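Compte rendu de la réunion technique – sonorisation de la salle Skotton

Réunion tenue en avril, de 14 h à 16 h 20, dans le foyer de la salle. Étaient représentés : l'exploitant de la salle, le bureau d'études Hetbridge, l'installateur Tosh et le service des bâtiments. La société Rorkov, chargée du lot électricité, était excusée et a transmis ses remarques par écrit.

1. Approbation du compte rendu précédent

Le compte rendu est approuvé avec une correction au point 4 : les enceintes de rappel sous le balcon sont à la charge de l'installateur, supports compris.

2. Boucle à induction magnétique

Hetbridge présente les mesures faites au parterre. Le niveau de champ est conforme dans les rangs du milieu mais chute nettement le long du mur est, où passe une poutre métallique. Les fauteuils concernés sont au nombre de 20. Deux solutions sont discutées : une seconde boucle déphasée, posée sous la moquette, ou un système à récepteurs portatifs en complément de la boucle existante.

L'exploitant préfère la première solution. Il rappelle que les récepteurs de l'ancienne installation revenaient rarement complets après les représentations et que le personnel d'accueil n'a pas le temps de les gérer. Tosh signale que la pose sous moquette suppose de démonter les fauteuils des rangs latéraux. Décision : seconde boucle, sous réserve du chiffrage.

3. Régie et console

La régie reste en fond de salle. Le déplacement vers le balcon, évoqué l'an dernier, est abandonné. La console proposée offre 40 entrées, ce qui couvre les besoins courants – concerts d'harmonie, théâtre amateur, conférences. Le service des bâtiments demande que le meuble de régie ferme à clé. Tosh modifiera le plan en conséquence et vérifiera que la ventilation des amplificateurs reste suffisante portes fermées.

L'exploitant souhaite garder un mode simplifié pour les conférences, avec deux micros et une seule commande de volume près de la scène. Accord de tous.

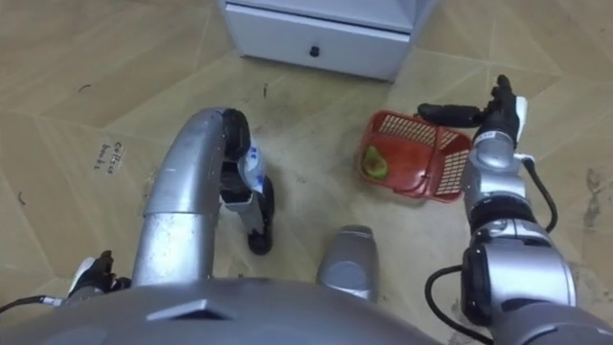 Sol carrelé beige et panier en plastique rouge.

4. Niveaux sonores et voisinage

Le réglage du limiteur a fait l'objet d'un échange assez long. Le relevé effectué pendant la répétition de l'harmonie donne 91 dB(A) à la régie, toutes portes fermées. Hetbridge propose de refaire le relevé côté cour, porte du quai de déchargement entrouverte, les plaintes reçues portant sur cette façade. L'exploitant rappelle que cette porte doit rester fermée pendant les spectacles et qu'un affichage sera refait.

5. Électricité et câblage

Remarques écrites de Rorkov : l'alimentation du son doit être séparée de celle des gradateurs, et le chemin de câbles actuel est plein sur presque 2 mètres au droit de la scène. Un second chemin est à prévoir côté jardin. Hetbridge reprend ce point dans le descriptif. Le repérage des anciennes lignes micro n'est pas terminé ; celles qui ne servent plus seront déposées.

6. Suites à donner

Tosh : chiffrage de la seconde boucle et plan modifié du meuble de régie.
Hetbridge : nouveau relevé côté cour, mise à jour du descriptif.
Rorkov : tracé du second chemin de câbles.
Exploitant : liste des dates sans représentation pour le démontage des fauteuils.

7. Divers

Le service des bâtiments demande que les clés du local amplificateurs soient rendues à l'accueil après chaque intervention. Prochaine réunion au même endroit, à 14 h, dès réception du chiffrage.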